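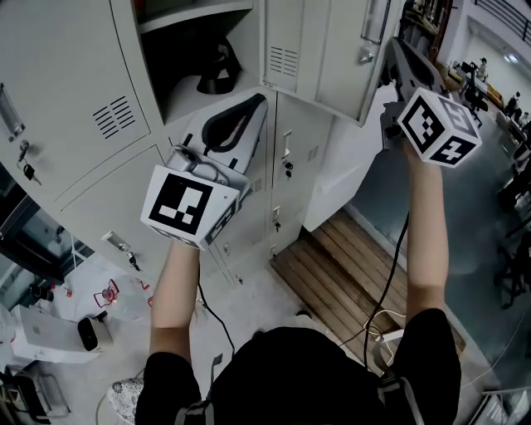
How should the two clocks be aligned when a hand-held gripper and a head camera are recorded on separate machines?

Estimate one offset and one drift rate for each recording, apply both before any pose is computed, and reject the recording if the remaining error is larger than half a camera interval. The rest of this post explains how I arrived at that rule, what it replaced, and where it still falls short.

I maintain the alignment and playback tools for a small group of projects that share a common recording format. The main package is called Harkum. It takes in camera streams, marker detections and jaw opening values, and it writes a single table in which every row has one time and one complete state. The planner, Fondora, reads that table and nothing else. Any mistake in timing is therefore passed on in full, and Fondora has no means of noticing it.

Until the spring, Harkum aligned streams by arrival time. Each message received a stamp when it reached the host, and the streams were joined by nearest neighbor. This was easy to explain and easy to test. It was also wrong by a varying amount, depending on how busy the host was. On a quiet machine the error was small. On a machine that was also writing compressed video to disk, the marker poses lagged behind the jaw values, and the playback showed the jaw closing before the hand had reached the handle.

The first sign of trouble came from door tasks. In a pick-and-place recording, a late pose does little harm, as the hand usually slows down near the object. Opening a door is less forgiving. The hand travels along an arc while the jaw holds the handle, and a pose that is late by a few intervals places the handle inside or outside its true path. Fondora then fits a hinge that does not exist. For several weeks I treated this as a fault in the hinge fitting and adjusted the wrong code. The changes from that period have been removed.

The current method has two stages. In the first stage, Harkum looks for motion that both sources can observe. The head camera gives the marker position relative to the head, and the gripper's own sensor gives rotation rate. We take the speed of rotation from each, without regard to axis, and search for the shift that brings the two curves into best agreement. Using speed alone avoids the need for a finished calibration between the sensor and the marker cube, and this matters a great deal when the cube has been removed and refitted between sessions.

In the second stage, the recording is divided into windows and the search is repeated in each. A straight line is fitted through the resulting shifts. The slope of that line is the drift rate, and the height at the start is the offset. Windows with very little rotation are left out of the fit, as their curves are flat and will agree with nearly anything.

I ran this over 131 recordings that had been set aside as difficult. Of these, 55 had been marked unusable under the old method. After the change, all but 2 of the 55 passed the playback check. Both of the remaining recordings contain a gap in the video, and a straight line cannot describe a clock that jumps. They have been kept as test cases.

Some practical points may be of use to others who maintain similar tools.

Keep the original stamps. Harkum writes the corrected time in a new column and leaves the device time and arrival time as they were. The table is larger as a result, but the correction can be repeated whenever the method changes, and it has already been repeated twice.

Do not smooth the marker poses before alignment. A filter that looks only backward adds a delay of its own, and the search will absorb that delay into the offset. The result looks excellent on the plot and is wrong in the table. Smoothing now takes place after alignment, with a filter that runs in both directions.

Treat each hand as a separate source. An earlier version used one offset for the left and right grippers on the assumption that they shared a host. They did, but they did not share a driver process, and the two processes did not start together.

Handle pose ambiguity before the search begins. A single square marker seen at a shallow angle can give two plausible orientations, and a detector that flips between them produces bursts of very high rotation speed. With several faces of a cube in view, the detections can be solved together and the flips mostly disappear. Where only one face is visible, Harkum compares both solutions with the previous pose and discards the reading if neither is close. I would prefer to lose a reading than to keep a false one – the window fit tolerates gaps well and spikes badly.

The playback viewer, Mahlangu, has been updated to match. It now draws the rotation curves from both sources under the video, with the chosen shift applied, and it accepts a manual shift for comparison. A reviewer can move through a recording 2,000 rows at a time or step by single rows. The manual shift is never written to the table. It is there for diagnosis only, and I have declined two requests to change this.

Two matters remain open. The half-interval limit was chosen by inspection, and it is probably stricter than necessary for slow tasks and too loose for fast ones. A limit based on hand speed would be more sensible, but it would make the pass rate harder to compare between projects. The second matter is rolling shutter. A marker near the bottom of the image is read later than one near the top, and Harkum still gives both the same time. The Susmont branch contains a first attempt at a row-based correction. It needs the readout time of each camera model, and these values have yet to be measured.

The new alignment is the default in the October release. The arrival-time method is still available through the old setting for anyone who needs to reproduce earlier tables, and it will print a warning each time it is used.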